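Trevel Practice Supplies – Support
Ticket 227: Suture pad, thread slipping and red band along incision
Product: Gosden layered pad, with Ezzat braided thread, black
Status: Closed
Opened by: Skills room, Even Training Center

Original request
We switched to the Gosden pad in October and have two problems. The braided thread won't hold a first throw. It loosens before the second one is down, and the edges drift apart again. Also, there is a reddish area along the incision and we can't tell if it is dye, wear or a fault in the batch. We have 32 pads left from this order and would like to know before we open more. First picture attached.

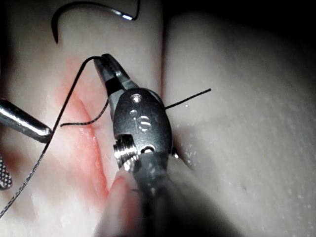
Attachment 1: Thread held in the jaws, short tail lying across the pad.

Support reply, 9:40 a.m.
Thank you for the picture. A few things to check:
Which thread size are you using?
Are the pads being wetted before use?
How long is the tail when the first throw goes down?
Please also send a wider view with some finished stitches in it.

Customer reply
Thread is the size that came in the kit. We do wet the pads, as the old ones needed it. Tails vary, some are very short. Wider view attached.
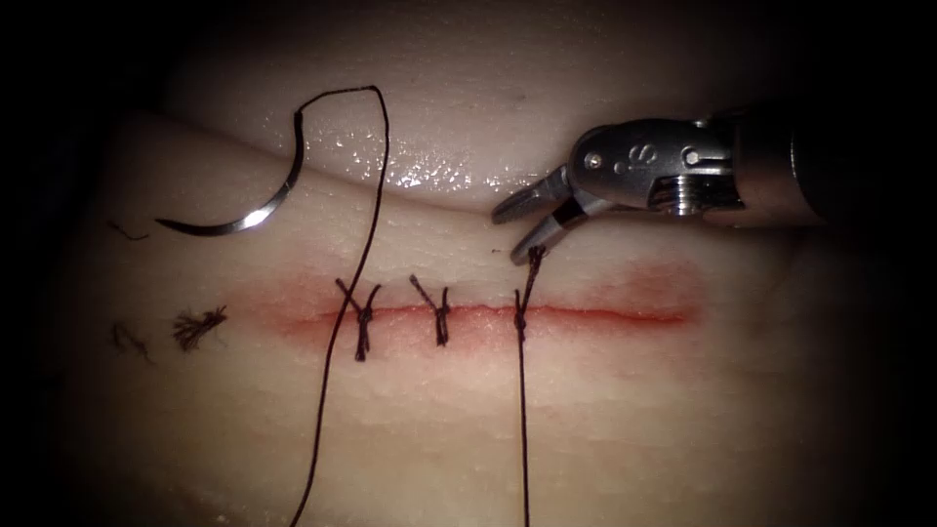
Attachment 2: Three interrupted stitches along the incision, needle at upper left.

Support reply, 2:15 p.m.
The top of the raised section looks wet. This pad doesn't need water. Blot it with a paper towel and keep the lower surface dry while tying. For the first throw, use a double wrap and leave a longer tail, then lay the second throw flat in the opposite direction.
On the color – the reddish-pink band is part of how this pad is made and follows the incision line. It is not a batch fault and the remaining pads are fine to open.

Customer reply
Tried four pads dry with the double wrap. Knots held on all of them. One stitch pulled through near the end of the cut, but that was too much tension on our side. Please close.

Resolution
Usage advice given. No replacement sent. Note added to the pad care sheet, page 53.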